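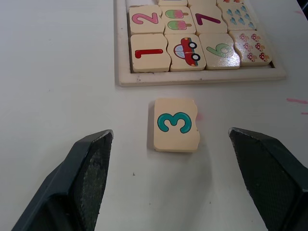
Figura 1. Quebra-cabeça de madeira com numerais e desenhos, sobre tampo branco.

Relatório de projeto: acolhimento e fidelização de clientes no salão Trilwood
Discentes: Yayra Amoah e Kwaku Akpalu
Orientação: Prof.ª Zuweira Bawa

1. Objetivo
O presente trabalho analisa o atendimento prestado pelo salão Trilwood, com ênfase na consulta prévia ao corte e à coloração.

2. Metodologia
Foram examinadas 602 fichas de atendimento, sem identificação das clientes, e entrevistados três profissionais. A observação direta ocorreu em dois turnos, ambos no sábado, dia de maior procura.

3. Resultados
A consulta prévia durou, em média, cerca de dois minutos. Nas fichas de coloração, o histórico químico do cabelo constava de forma irregular, o que dificultou a escolha do oxidante e a previsão do tempo de pausa.

4. Recomendações
Propõe-se a adoção de ficha única, preenchida antes da lavagem, com campo obrigatório para alergias. O modelo consta do Anexo A.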